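Stitch Circle News
Posted 2/22/19

The June sampler swap is on again

Sign-up for the winter embroidery swap is open. Anyone on the mailing list can take part, and you do not need to have been in a swap before. We have places for 27 stitchers this time, a few more than last year, and once they are gone we will start a waiting list.

How it works

You stitch one small sampler, no bigger than 12 centimetres on the longest side, and post it to the person you have been matched with. Someone else on the list posts one to you. Matches go out by email. Please don't tell your partner who you are before the parcel arrives, as half the fun is opening it cold.

Cross stitch, blackwork, crewel and plain backstitch are all welcome. The colour scheme is up to you, but your partner's form will list anything they really can't stand. Last year there was a lot of grey and mustard, so a bit of red would be a nice change. 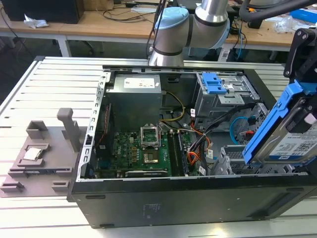 Fabric and thread

Any evenweave or linen is fine. If you are new to this, a 14-count cotton is the easiest to see and the easiest to unpick. Kindby has put aside a bolt of natural linen for us at the group price. Ask for the Pranar cloth at the counter and mention the swap. They will cut it to size, and the offcuts bin is worth a look while you're there.

Wash your fabric before you start. Two samplers came back last year with puckered edges – both had been stitched on unwashed linen and then pressed with steam. Test your reds and dark blues on a scrap as well. Wet it, blot it on white paper, and if any colour comes off, choose another thread.

Finishing and posting

Leave at least five centimetres of bare fabric on every side so your partner can frame it or make it into something else. Don't glue it to card. Roll it around a cardboard tube with tissue on the inside and put the lot in a padded bag.

Write your stitch chart and thread numbers on a slip of paper and tuck it in. People do ask for them later.

To sign up, reply to this newsletter with your name, postal address and the kind of stitching you like to do. Parcels need to be in the post by the end of the first week of June. If you are running late, let us know and we will pass the message on to your partner.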